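Dreltlow
a novel by Laurinda Mota

Paperback, 252 pages
Signed copies available while I still have them

Ísold Skolel is 66, retired from the tax office and bored out of her mind. When her brother leaves her his half of a failing guesthouse in the hills outside Bragança, she packs one suitcase and goes, mostly to annoy her children. The other half belongs to a man called Dreltlow. He has been living in the attic for years, he pays no rent, and he says he knows exactly how her brother died...

So that's the bit from the back cover, and I wrote it myself, so blame me! I've been making up stories since I was a kid, but this is only my second novel, and the first one I've sold from my own page. It's a mystery, sort of. There is a body, there is a locked room (a pantry, but it locks), and there are a lot of long lunches. If you like your crime slow and a bit funny, with people who are old enough to be rude to each other, I think you'll get along with it fine.

I wrote most of it at the kitchen table over two winters. The first draft was 400 pages and had a whole plot about a stolen bell in it – gone now, and I still miss it. My friend Ívar Briem read every version and kept writing "who is this?" in the margins until I cut the cousins down to a number a normal person can remember.

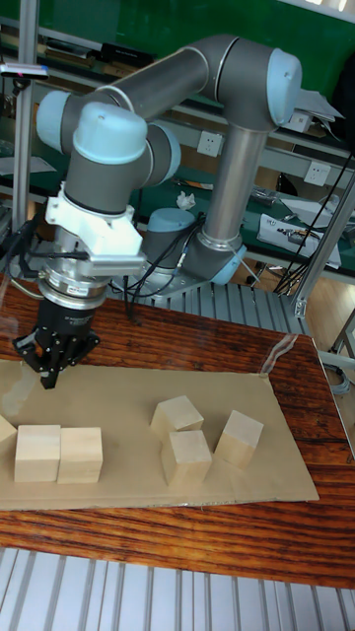
Chapter nine is the one readers write to me about. It's the long night when Ísold and Dreltlow are snowed in and he finally tells her what he saw from the attic window, only he tells it in the wrong order and she has to put it back together herself. I rewrote that chapter more than any other, shuffling the pieces of his story like six wooden cubes on a sheet of cardboard, and every order gave me a different killer. I won't say which one I kept. Ívar guessed wrong, and he was very sure of himself, too.

The paperback is a nice size for a coat pocket (a big coat) and the type is larger than in my first book, because so many of you asked. The cover is a soft matte one and it does pick up fingerprints, sorry. If you'd like your copy signed to somebody, put the name in the order notes and please check the spelling – I copy exactly what you type.

I mail books out myself, so give me a few days. There's an e-book as well, same text, with the map of the guesthouse at the front.

My first novel, Nirnevetti, is still in print and you can add it to your order. The stories don't connect, so read them in any order you want.

Page updated 20 September 2026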